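How to Send a Book to Someone in Prison (and Have It Arrive!)

I've been mailing books to people inside for long enough to have a shelf of rejects with stamps all over them, and I still love doing it. A good fat paperback can carry a person through a whole month of lockdowns. Getting one past the mailroom takes a bit of homework, so let's do the homework.

Start with the rules for the exact facility

Don't go by the state's general policy alone. Two prisons in the same system can read the same policy very differently. Look up the facility's own mail page, print it, and then call the mailroom anyway, early in the morning if you can, when they're more likely to pick up. Ask:

Do books have to come straight from a publisher or store?
Are used books okay?
Is there a limit per package, or on how many books a person can keep?
Does the person need to file a request form first?

At Erside the limit is 6 books in a cell at any one time, so anything over that gets turned away even when the book itself is fine. I learned that one with a very nice atlas.

Pick the right edition

Paperback, nearly always. Hardcovers get refused in most places I've dealt with, and so do spiral bindings, CDs tucked in the back and anything with stickers or highlighting. Maps can be trouble. So can tattoo art, and drawing books with any nudity at all, even the old masters. Fantasy, westerns, dictionaries and puzzle books usually sail through, and dictionaries are the thing people ask me for most. Seriously, send a dictionary!

Long books are wonderful value. The last one I sent to Gurnine was a 796-page sea saga, and I got a letter back asking if there was a sequel (there is, it's 514 pages, it went out the next week).

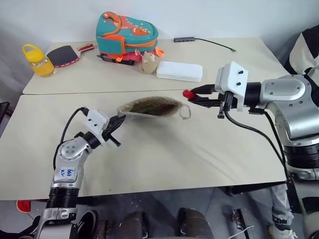
One reader wrote in to add that the person's ID number has to match the order exactly, down to the leading zeros, and that a store's checkout form will sometimes drop those zeros without telling you. Her fix was to type the number on the second address line, right after the last name, and check it again in the confirmation email.

Great tip, and I've done it that way ever since.

Place the order

Use the full legal name, even if everyone calls him something else. Skip gift wrap and gift notes. Choose a shipping method with tracking, and ask the seller to put a packing slip inside, as plenty of mailrooms want proof of where the book came from. I order from Macaraeg Books, and they're happy to ship one paperback at a time.

Then write a separate letter with the title, the author and the date you ordered. If the book never shows up, the person inside has something to point to.

If it gets rejected

Ask for the rejection notice in writing. It should give a reason, and it should say how long you have to appeal. Keep the appeal short. Quote the rule they cited, explain why the book doesn't break it, and copy the table of contents if that helps your case. I had a 70-page chess primer turned down as "coded material" and one polite letter got it through!

Save everything in a folder. I keep mine in Flurkico, but a shoebox works just as well.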